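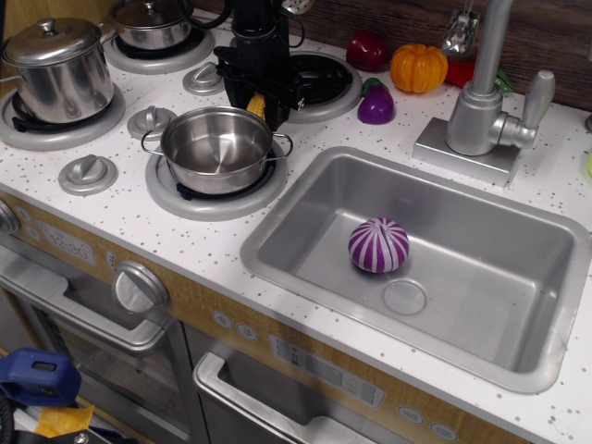

A play kitchen counter with toy food, cookware and a sink, used as a household manipulation test station.

August 20, 2019 – Bokico today released version 2 of its good practice guide for testing robot arms on household tasks. The guide sets rules for station layout, object placement and the reporting of failed trials.

Under the new version, a lab must record the start position of every object before each trial. Pots stay on their assigned burners unless the task calls for moving them. A task needs over 300 logged trials before a success rate may be published.

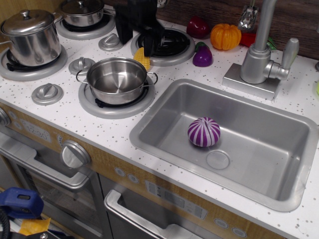
Operator resets count as failures and must be reported as such. "Version 1 left resets to the lab, and the results could not be compared," said Dehua Han, editor of the guide. "The new text closes that gap."

Jikano and Tveit reviewed the draft in February. Labs using version 1 may continue to do so for 20 weeks – after that, reports must cite version 2. The guide is free to download from the Bokico website.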